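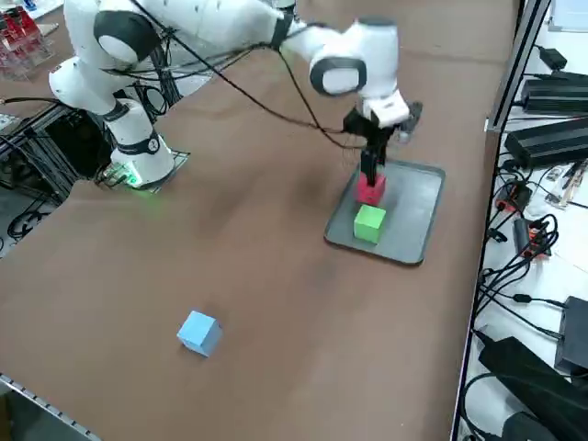

¿Cuántas demostraciones hacen falta para que un brazo aprenda a llevar cubos a una bandeja?

Con 100 buenas te apañas para una primera versión, siempre que sean variadas. Yo empecé con 30 y el brazo solo acertaba cuando le dejaba el cubo casi en el mismo sitio de siempre. Subí a 87 y la cosa cambió muchísimo (las otras 13 las tiré, luego cuento por qué).

Bueno, al lío. Esto es la segunda parte del tutorial del taller Stostiddale, donde compartimos mesa, cables y café bastante malo. En la primera parte, la de marzo, dejamos el brazo atornillado y calibrado. Ahora toca grabar, y para eso uso Munen, el programita que escribió Didier Leclerc y que guarda a la vez las cámaras y las posiciones de las articulaciones.

Paso 1. Preparar la mesa

Despeja toda la zona de trabajo y saca las fuentes y los cables a un lado. Yo los tenía encima del tablero y el brazo se me enganchó dos veces en la misma tarde, ¡dos! Deja holgura en los cables que suben por el brazo: estira el brazo del todo a mano, con los motores sueltos, y si algún cable se tensa, afloja la brida y repite. Mejor perder un rato ahí que arrancar un conector.

Los cubos, de espuma. Probé con unos de madera y cada vez que bajaba un pelín de más la pinza protestaba el motor. La espuma perdona.

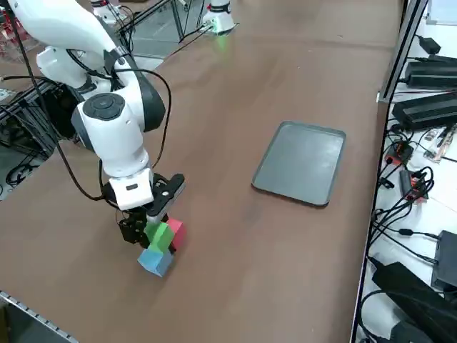 Paso 2. Ajustar la pinza

En Munen abre el perfil Kamov (es el que trae la fuerza limitada) y baja el cierre poco a poco hasta que el cubo no resbale al levantarlo. Si lo ves aplastado, te has pasado. Apunta el valor en un papel pegado a la mesa, que luego alguien toca el perfil y te vuelves loco buscando el fallo – me ha pasado.

Cuidado también con los cubos muy juntos. Si los dedos no caben entre uno y otro, el brazo empuja al vecino y la demostración sale sucia. Entra siempre en vertical y abre más de lo que crees que hace falta.

Paso 3. Grabar

Yo sigo esta rutina:

Pulsa grabar y espera a que el contador se mueva.
Lleva el brazo encima del cubo, sin prisas pero sin pararte a pensar.
Cierra, sube, cruza hasta la bandeja, baja y abre.
Vuelve a la posición de reposo y corta.

Lo de no pararse va en serio. Mis 13 grabaciones descartadas tenían todas lo mismo: yo dudando a medio camino. El modelo aprende tus dudas y luego se queda ahí arriba, quieto, como si se le hubiera olvidado a qué venía. 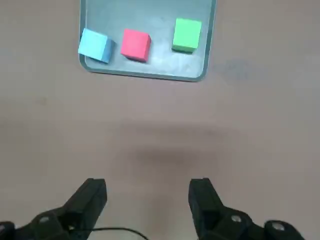 Cambia el orden de los colores cada pocas grabaciones y gira un poco la bandeja de vez en cuando. También conviene repasar los vídeos de todas las cámaras antes de irte a casa. Una tarde grabé un montón con la lente de la muñeca sucia y no me enteré hasta el día siguiente, qué rabia.

Paso 4. Entrenar y probar

Para entrenar usamos Song, el script que está en la carpeta compartida. Con 2000 pasos ya ves si aquello va bien encaminado o si es un desastre, así que no lo dejes toda la noche sin mirar antes esa primera prueba.
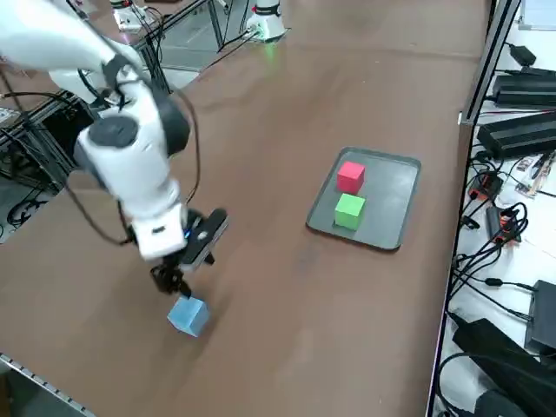 Las pruebas, de menos a más. Empieza con un solo cubo y la bandeja vacía, y cuando eso salga repetidas veces pasa a situaciones a medias: el rojo y el verde ya dentro de la bandeja y el azul todavía fuera, sobre la mesa, con la pinza justo encima. Fíjate en ese momento de la bajada, que es donde más falla el mío. Si los dedos llegan torcidos, graba más demostraciones con el cubo girado y vuelve a entrenar desde el último punto guardado.

Ten la mano cerca de la parada de emergencia las primeras veces, por favor. Y si cambias de sitio una cámara, aunque sea un dedo, toca repetir la calibración de la primera parte.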